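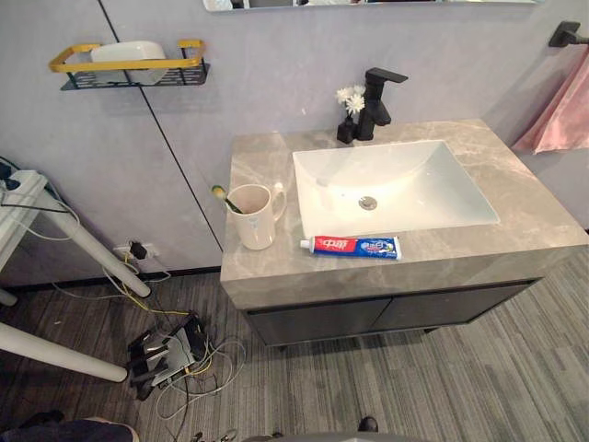
I need a workable setup for a small bathroom counter, and I'd like to hear from people who live with one. We moved into a rental in Ninwood in October and the only bathroom has a floating vanity with a thick gray stone top, one sink and a dark two-door cabinet under it. No drawers, no medicine cabinet, just a plain mirror. My toothbrush lives in a cream mug on the left and the toothpaste ends up lying flat along the front edge of the counter, in front of the sink. I have a small black vase of white flowers beside the faucet and I would like to keep it. A pink towel hangs on the bar to the right. With one person's things out it looks fine. The trouble is that my sister is moving in next month, and she has about three times as much stuff as I do.

What I'm asking:

Is a mug good enough for two toothbrushes or should I get a proper holder? The bottom of mine gets a ring of gunk in it within a week or so.

Where do you put toothpaste so it doesn't get knocked into the sink?

How do you divide up a cabinet that is one open space behind two doors? The drain pipe comes down the middle and takes up the best part of it.

I can't drill into the wall or the stone. The lease has a 300 dollar charge for any new hole. I can spend 60 dollars total. The cabinet is 30 inches wide inside, less whatever the pipe takes.

Also, the landlord told us not to use "harsh products" on the counter but couldn't tell me what that means. If anyone knows what is safe on this kind of top, please say so. I don't know if it's real marble or something made to look like it.

Thanks in advance.
Ladan Shokri

Posted by Kilian Gisler
February 2023

I've had a floating vanity for six years with two adults and a kid using it, so here is what we settled on.

Toothbrushes. Keep the mug if you like it. A mug holds two brushes fine, but they'll lean against each other at the heads, and some people mind that. We got a second mug and put one on each side of the sink. The gunk is toothpaste and water running down the handles. Rinse the brush, shake it hard over the sink a few times, then put it away. Wash the mug with the dinner dishes twice a week. Check the bottom first if there's any metallic trim on it, and if there is, do it by hand. A holder with slots is harder to clean than a mug. I had one with a narrow neck and threw it out after a couple of months.

Toothpaste. Stand it on its cap if the cap is wide and flat. If you have a small screw cap it won't stand up, so put it in a short glass with the cap down, or in a shallow dish at the back corner. The front edge is the worst place for it. Sleeves catch it, and if somebody leans on a full tube with the cap half on, you will be wiping down the cabinet doors.

Cabinet. Forget the pipe and treat it as two cabinets, since you have two doors anyway. One door each. Measure from the side wall to the pipe on both sides before buying anything, because the pipe is often off center by an inch or two and the two sides won't take the same bin. Measure the depth at the height of the trap as well. I bought a pair of pull-out bins and had to return one.

What worked for us was one two-level wire shelf on each side, with an open bin on the bottom level that slides out like a drawer. Hair dryer and bottles go in the bin and small things go on top. Leave the space right under the trap empty except for a folded rag. If you ever get a drip you'll find out from the rag and not from a swollen cabinet floor.

Inside of the doors: adhesive hooks and a small stick-on caddy. Clean the surface with rubbing alcohol, let it dry, stick the thing on and leave it overnight before you put any weight on it. Warm them with a hair dryer when you move out and they should peel off slowly. Try one in a hidden spot first – some cabinet finishes come away with the glue.

I spent 243 dollars getting to this point, most of it on things I no longer have. Done once, with measurements, it would have come in under your limit.

Leave the flowers where they are. If they're fresh, wipe under the vase when you change the water. Stone can mark from a wet base.

On the counter, if you don't know what it is, treat it as real marble. That means no vinegar, no lemon, no bathroom spray that says it removes lime or rust, and no scrub powder. A drop of dish soap in warm water on a soft cloth, then rinse and dry. Toothpaste has a mild abrasive in it, so don't let blobs dry there and then scrape at them. Wet them, wait a minute, wipe.

Posted by Dultulen

get a basket each. keep it in your bedroom and carry it in. we did this in a house in Plodbridge with four people on one sink and the counter had soap on it and nothing else

Posted by Rainer

Agree with most of what Kilian wrote but I would skip the wire shelves. In a floating unit the floor of the cabinet isn't sitting on anything, and I don't like loading it up with heavy bottles. Keep the big shampoo refills somewhere else, a hall closet or under a bed. Light stuff only in the vanity.

You also have the floor space underneath. Some people put a basket there for spare toilet paper. I tried it and it made mopping a pain, so now I keep a scale under there and that's it.

For towels, if there is only the one bar, an over-the-door rack is the easy fix in a rental. Mine has four hooks and didn't need any screws. Check that the door still closes with the bracket over the top – mine rubbed until I stuck a strip of felt behind it. Two damp towels folded over one bar take forever to dry, so I would buy that before any of the bins.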